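Tanell hand kit for PC teardown - anyone else running one?

Posted August 11, 2019

mudlark_bev wrote:
We put a Tanell hand on our arm at the Mudthorpe recycling depot in February and I reckon I've got enough hours on it to have an opinion. Our job is old desktops. Side panel off, cables out of the way, power supply out, board out, next one. It's the full kit with the wrist camera and the Villalobos control software, and the lot cost us $3,000 on the refurb program plus freight.

Good bits first. The fingers get into places our old two-jaw gripper couldn't get near. I can have them bunched up over a power supply with the board and the fan right there beside it and still have a fair idea where everything is.

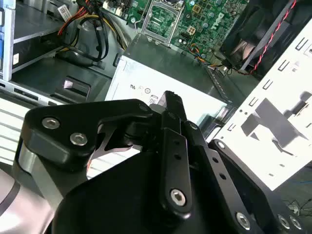 Does the kit come with its own power brick, or do you have to supply one?

It comes with one, but the lead is way too short for a proper bench. Budget for an extension from day one.

Bad bits: the hex screws work themselves undone. I do the whole hand with a dab of threadlocker every 700 cycles now and it's been fine since, but that should've been in the manual.

gripe_water wrote:
Three grand for something you have to re-screw yourself? Nah. We trialled the Vilau suction head on the same sort of work and it was heaps quicker on power supplies. Flat metal box, stick a cup on it, up she comes.

mudlark_bev wrote:
Quicker on the lift, sure. But who pulled your cables? We tried a cup before this and I was still standing there unplugging everything by hand, so I wasn't saving much.

gripe_water wrote:
Fair, one of the boys did the cables. Still cheaper than your fingers though!

tinsnips9 wrote:
Have to side with Bev a bit. Suction hates vent holes and dusty labels, and every old tower I've ever opened was full of both. My beef with Tanell is support - I waited 15 days for a replacement fingertip, and then they sent the wrong colour. (Don't care about the colour, but still.)

mudlark_bev wrote:
Ha, mine took 9. Ring them, don't email.

slowboat wrote:
Can you teach it a new case layout without the paid Villalobos module? That's the bit putting me off.

mudlark_bev wrote:
Yeah, you can drive it through by hand and save the moves. Clunky menus, but it works. I'll dig out my settings after smoko and post them.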